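Search this list
Last updated October 24, 2026

Re: Open day at Skikamville

Bongani Nel wrote:
> Is the memory demo still on for the Nutstead visit?
> How many visitors should we plan for?

Yes, it's on. Harish Gowda will run it at the slatted table, with the tower on its side and the side panel off. We expect around 48 people – more than the room holds, so they'll go through in 2 groups.
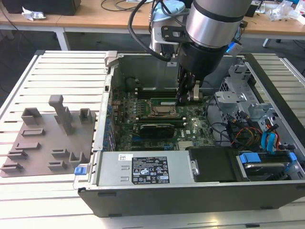 Please keep bags and coats off that table. The Dobson people want time for questions afterward, so I've moved lunch back a little.

Harish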